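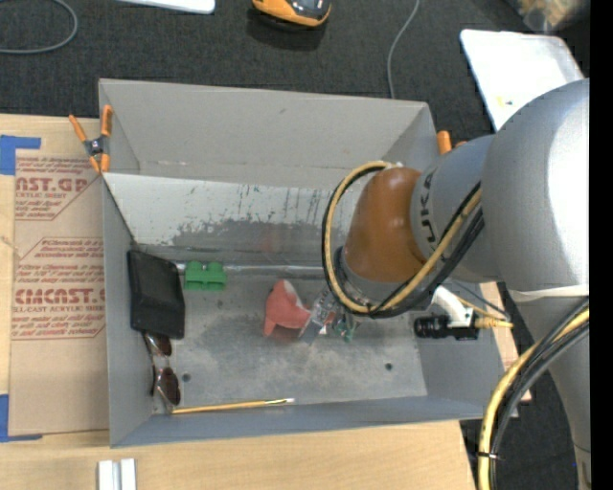 Skakow Street Allotment Association
Minutes of the Spring General Meeting, 19th March

In the chair: Ludger Schwerdtfeger
Minutes taken by: Doğukan Bilgin
Attendance: 24 plot holders, plus two people from the waiting list who were very welcome and who stayed to the end

1. Welcome and apologies

Ludger opened the meeting a little after seven and thanked everyone for coming out in such miserable rain. He was especially glad to see so many of the newer gardeners from the lower rows, and asked those who had been here longer to introduce themselves over the tea. Apologies had come from plots 6, 11 and 30. Plot 11 sent word that the new knee is doing nicely and that she hopes to be back among her beans before long, and the meeting asked for its good wishes to be passed on.

2. Minutes of the fall meeting

These were read and accepted with one correction. Under "Hedges" the minutes had the holder of plot 19 offering to take the hedge out, when the offer was to cut it back. Doğukan said he was sorry for the alarm this had caused on plot 20.

3. Matters arising

The gate. The new padlock has been fitted and the old keys no longer work. Anyone still without a new key should see Ludger, who has a few left in his coat.

The noticeboard. Still leaning. The post has been reset once and has gone over again. Plot 8 thinks the ground there was once a pit of some sort and that the board would be happier on the other side of the path. Agreed to move it when the weather dries out.

The blackbird's nest in the shed gutter. Left alone as agreed last time, and the gutter will be cleared when the birds are done with it.

4. Water

This took up the largest part of the evening and I have done my best to get it all down.

Ludger reported that the standpipe at the top of the main path has been losing pressure for two summers now, and that by the time the water gets to the bottom row there is hardly enough to rinse a carrot. He had walked the line with the holder of plot 15 during the winter and they believe the leak lies somewhere under the plum trees, where the ground stays soft even in a dry week. Plot 15 added that the plums in question have never looked better.

There were two suggestions. The first was to dig along the line by the plum trees, find the leak and mend it. The second was to give up on the old pipe and lay a new one along the fence, with a tap at each end. Ludger had a price of 332 for the pipe and fittings for the second plan, provided that we do the digging ourselves.

A long and good-natured discussion followed. Several people were worried about the roots of the plum trees, which were planted by the founding members and which everybody is fond of. Plot 22 said that a new line along the fence would have to cross her asparagus, which took her years to get going, and she would rather carry cans until she is ninety. Plot 4 wondered whether the line could bend around the asparagus. It was thought that it could, with one more joint. Plot 22 said that in that case she was all for it and would bake for the diggers.

The new line was put to a vote and carried, with 3 against. Those against wished it noted that they have no quarrel with the pipe and only feel that we should look for the leak first. So noted, and Ludger thanked them for saying it so kindly.

Digging will start at the top end once the ground is fit to work. Please bring your own spade if you have one that you like. A sheet for names was passed around and came back nicely full, though we could still use a few people with younger backs.

In the meantime would everyone please keep to cans before noon and leave the hose for the evening. Water butts are a great help, and Doğukan can explain how to fit one to a shed roof to anybody who asks (his own has stayed up through two winters, and he was pleased to be able to say so).

5. Seed order

The joint order has been put together from the slips handed in over the winter. The beans and the onion sets are in, and the packets were laid out on the side table to be picked up. Çınar, the nursery by the bridge, has once again let us buy at the club price, and a card of thanks was signed during the break.

The pumpkin seed was short. There was much interest in Nulia, the small orange one that did so well on plot 9 last year, and not enough packets to go around. Plot 9 has saved seed of her own and will bring some along, with the warning that she had other squash growing close by and makes no promises about what will come up. Several people said they would enjoy the surprise.

Potatoes should be collected by the end of the week please, and egg boxes for chitting are in the shed, on the left as you go in.

6. Compost

The shared heaps were turned in February by a small and cheerful party, and the bottom of the oldest heap is ready to use. It is lovely stuff, dark and crumbly. Please take one barrow load each to begin with, so that those who can't get down during the week have a fair chance at it.

Ludger asked once more, and very gently, that no bindweed, cooked food or tea bags go on the heaps. There was a side discussion about tea bags. Plot 13 believes that hers rot down perfectly well. Plot 27 has been picking the little skins of them out of his carrots since last year and would be glad to return them to her. It was left that loose tea is welcome and bags should be torn open first, with the skins taken home.

The middle heap has a slow worm in it. Please go carefully with the fork.

7. Slugs

Plot 16 asked for this to be put on the agenda, and then found that she could not stop on the subject, for which she was easily forgiven. She has tried grit, eggshells, beer and going out after dark with a flashlight, and has had the best results with the flashlight. Others spoke up for planting out later and larger. Doğukan mentioned that his lettuces came through well behind a row of chives, but he had only the one row and it may have been luck. Pellets are still not allowed under our rules, and there was no wish to change this.

8. Summer open day

It was agreed to hold the open day in June again, on a date to be fixed once we know when the school has its fair, as we clashed with it last year and both suffered. There will be a plant stall, a cake table and a walk around the plots for visitors. Plots 2 and 17 have offered to lead the walk and plot 22 will do the cakes, on top of the baking for the diggers, so please do lend her a hand.

The scarecrow competition will go ahead. Last year's winner, Cukosora, is still standing on plot 5 in her blue raincoat and will be on show but not competing. Somebody asked how she came by her name. The grandchildren on plot 5 chose it and will not say.

Plants for the stall are wanted, so if you are sowing tomatoes please sow a few extra. Pots of any size can be left behind the shed, washed if at all possible.

9. Waiting list and plots

Plots 12 and 28 have come free. Plot 28 is in good heart and can be taken on as it is. Plot 12 is mostly bramble at the far end, and it was agreed to offer it as two halves, with the first year's rent let off for whoever takes on the bramble half. Our two guests looked at one another at this point, and by the end of the evening had asked Ludger to show them the plot. We wish them well with it.

10. Any other business

The shed key should go back on its hook and not in a pocket.

A pair of green gloves, left hand rather worn, was found by the plum trees. They are on the windowsill.

Plot 30 had asked by letter whether he may keep two hens. There was a good deal of warmth toward the hens, but also some doubt about foxes and about who would feed them during his holidays. Held over until he can be here to speak for them himself.

Ludger thanked everybody for their patience over the water, and plot 4 for the ginger cake, which had gone by the time the minute-taker got to it. The meeting closed at nine and the chairs were stacked.

D. B.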